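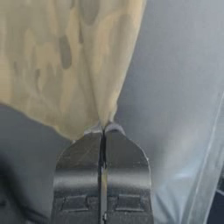
Pay the person holding the controls

Most of what gets written about teaching robots by demonstration is about the learning side: the size of the model, the number of hours of data, how well the thing does on an object it has never met. Very little is about the people who give the demonstrations. I have run a small demonstration floor for the last few years, and before that I was an operator on one, and my view is simple. The operator is doing skilled work. The job should be hired, trained, scheduled and paid as skilled work, and the companies that treat it as button pushing are getting poor data and paying for it later.

I will stick to cloth, because cloth is what we do. Our contract is with Redelum, which wants arms that can sort and fold textiles at the end of a commercial laundry line. We send them demonstrations. They train on them. When the results come back bad, we talk about whose fault it was.

Cloth is a good test of the argument. A box has six sides and it keeps them. An operator who has never used a remote rig can usually pick up a box and set it down somewhere else by the end of the first morning. Give the same person a piece of fabric and a two-fingered gripper and the morning goes differently. The fingers have to come down on either side of a corner that may be lying flat, and they have to close on one layer when one layer is wanted and two when two are wanted. The operator gets no feeling in the hand. On our rigs there is a view from the wrist and a view from overhead, and everything a person would normally learn through the fingertips has to come in through the eyes.

When the grip is good, the corner gathers into a small funnel of folds at the tips and the rest of the cloth fans out from it. Experienced operators look for that funnel. They look at how the creases run, too, and if the creases run wrong they let go and take the corner again. Patterned fabric is harder than plain. Camouflage print is one of the worst, which should surprise no one given what it was designed for. The blotches hide the creases, and a gray patch in the print can look very much like a shadow under a fold. Clear plastic near the work makes it harder again, as it throws pale highlights that pull the eye away from the fingertips.

None of this is in the job ads. I looked at a number of them last September when we were rewriting our own. Most asked for a high school diploma, good eyesight and comfort with repetitive tasks. One said that gaming experience was a plus. I have nothing against people who play video games, and two of our operators do, but it is a strange thing to put at the top of the list. If I could ask for only one thing it would be time spent handling the material itself. The best cloth operator I have worked with, Kha Châu, came to us after years of doing alterations. She had never touched a robot. She did know where a hem would go if you pulled on it, and she knew it before she pulled.

I asked her once to write down what she did so I could use it for training new people. She gave me a page and a half. A lot of it was about waiting. She lifts a corner a few inches and then stops, and lets the cloth finish swinging before she makes the next move. New operators almost never do this. They have been told that the clock is running, so they keep the arm moving the whole time, and they chase the fabric. The demonstration still gets marked as a success if the cloth ends up where it is supposed to be. A model trained on a lot of those learns to chase.

That brings me to how the work is counted. The usual unit is the episode, one attempt at the task from start to finish, and the usual target is episodes per shift. In one quarter our floor sent Redelum 2652 episodes of a single task, picking a folded sheet by its corner and opening it. We were proud of the number. After review, 1796 of them were used. The rest were thrown out, mostly for what the reviewers called hesitation or for grasps that slipped and were retried. We had been paid for the full amount under the old terms, so on paper it cost us nothing. Redelum paid for it, and then the terms changed, and then we paid for it.

I argued at the time, and still think, that some of the episodes they threw out were among the most useful ones. A retry after a slip shows the robot what a slip looks like and what to do next. Cutting those out because they are untidy leaves you with a machine that has only ever seen things go right. But I had a weak hand, because mixed in with the good retries were a great many bad ones, made by tired people trying to hit a target. A reviewer looking at a list of episodes can't easily tell one from the other. The operator could have, if we had given her any way to say so. We have since added a notes field. It is one line long and it has done more for us than the new arms did.

There are fair objections to all this, and I hear them often enough that I should set them down.

The first is cost. Demonstration is already expensive compared with simulation or with video scraped from elsewhere, and raising wages makes it more so. I accept that. We raised ours, and it hurt. We also cut shifts on the rig to 3 hours, with other work for the rest of the day, and for a while our raw output looked terrible. What I would say is that the price per episode is the wrong price to look at. Look at the price per episode that somebody keeps. On that measure we are ahead of where we were, though I won't pretend the gap is huge.

The second is that operator skill won't matter once there is enough data, because the errors of individual people wash out in the average. This one I find harder to answer, since I'm not a researcher and the people who say it usually are. My experience runs the other way. Errors wash out if they are random. Chasing the cloth is not random. Everyone who is rushed does it, in the same way, at the same point in the task. Put 11 rushed operators on the same job and you will get the same bad habit from all of them.

The third is that hand guiding solves the problem, and you don't need a remote operator at all. With hand guiding you take hold of the arm, or of a handheld copy of the gripper, and move it through the task yourself. Stevier sells a handheld version and we tried it for most of a winter. It is good. People learn it faster, and they get some feel back through the handle, enough to tell when the cloth has gone tight. I would use it for more of our work if the contract allowed it. But it didn't remove the skill. Our alterations person was still the best at it by a wide margin, and the rushed people still rushed. It also brought in a new trouble, in that a human arm will go happily into positions that the robot's arm can't reach, and those episodes are no use to anyone.

There is a fourth objection that I take more seriously than the others, and it comes from operators. They point out that they are training their own replacement, or somebody's. At the Drarnholm plant, where some of our trained arms may end up, there are people folding by hand today. I don't have a good answer to that. I don't think the arms will be as good as those people for a long time, but "a long time" is easy for me to say. What I do think is that if a person's knowledge of how fabric behaves is going to end up inside a machine, that person ought to be paid for it at a rate that admits it is knowledge. One flat hourly wage for being in the chair does not do that. Whitlock, a competitor of ours, pays its demonstrators a small share on every renewed contract. I thought that was a gimmick when I first heard of it. I have changed my mind, and I have asked our owners to consider it. They are considering it.

In the meantime there are smaller things any floor could do. Stop showing the running count on the operator's screen. Let people practice on a new material by hand, at a table, before they go near the controls. Pay for that time. When a batch is rejected, show the operators the rejected episodes and let them argue. Ours argue on Friday afternoons and the meetings run long, and the reviewers who join by phone have started to ask for them.

And put the operators' names in the record. Redelum's files identify each demonstration by rig, task and time. The person who did it is a blank column. I have asked for it to be filled in, for those who agree to it, and was told it would need a change to the format. It would be one more field.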